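Haruna Snack Shelf: packets and how they are put away
README, version 7 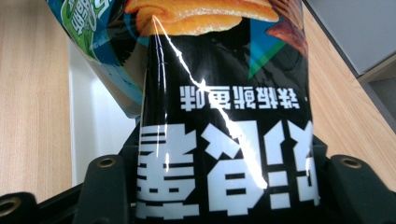

This set covers crisps, puffed snacks and other bagged goods being sorted onto shelves. It was put together for Bravell, the small shop whose stock room was used, and it is meant for anyone working on how soft packets are picked out, turned round and stored. Most of the stock is flavoured snacks with Chinese text on the front. Flavour names are often in small print under or over the main name, and glossy film makes them harder to read — the bag with the large white characters on black has a streak of glare running through its smaller line. Packets also turn up upside down, as that one does, and the pictures have not been rotated to correct them.

Contents

The set holds 3,585 pictures. Of these, 2,574 have a flavour label entered by hand. The rest are marked "unread", either from glare or from creases across the print.

Folders

shelf: packets standing or lying on the stock room shelves
crate: packets in the delivery crates, before sorting
hand: single packets held up or being moved

Labels

Each line in labels.csv gives the picture name, the folder, the flavour in Chinese, an English version and the way up of the packet (upright, sideways, inverted). English versions are our own and may differ from what the maker uses. Where part of a name was hidden we typed only what could be read, followed by a question mark.

Known problems

Squid and prawn flavours are over-represented. Foil bags are under-represented. Two sizes of the same snack share one label — please check the folder notes before using size for anything.

Changes

Version 7 removes repeated pictures from the crate folder and fixes the spelling of several flavours. The older Hodamon list is no longer included.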